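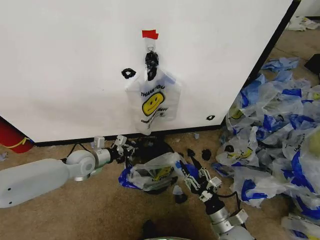
Re: Bags on hooks instead of a bin in the mail room?
To: murnlow-tenants list
Sent: 8:41 am

I'm going to be the wet blanket on this one.

> On behalf of the Vemport side of the hall: we go through a lot of
> plastic shopping bags and they all end up in the cabinet under the
> sink. Proposal is to stick a row of hooks on the white partition,
> low down, and hang the bags there by the handles. One hook for
> clean bags, one for bags to reuse as liners. Tape is fine, no
> drilling. Cost for the hooks is 35 dollars. It will keep the
> carpet clear and everyone will be able to reach.

Will it, though? We tried hooks in the Mastel kitchen in June and people put things back for maybe two weeks. After that the bags were on the floor under the hooks, which is where bags go when you ask a person with both hands full to thread two floppy handles over a little hook.

Some questions before anyone spends the 35:

Who says tape will hold? One empty smiley face THANK YOU bag weighs next to nothing, fine. Stuff twenty more inside it and see what the red tape thinks of that. The landlord wants 300 to repaint a panel if the finish comes off, and I don't see that in the proposal.

Why so low? A bag that hangs nearly down to the base strip is going to get kicked and vacuumed into. Put the hook at chest height or don't bother.

And why do we need two kinds? They're the same bag. I have never once seen anybody sort them.

Radonjić's old catalog had a plain wall box with a slot in the front, you shove bags in the top and pull them out the bottom. Ugly, but it worked for years in the other building. Or we keep fewer bags. I don't believe we will ever use 750 liners, and the cabinet must hold over that.

If you still want the hooks, try one on the partition for a month with a full bag on it, and leave the paint question in writing with the office first. I'd vote yes on that much.

Suite 4, Murnlow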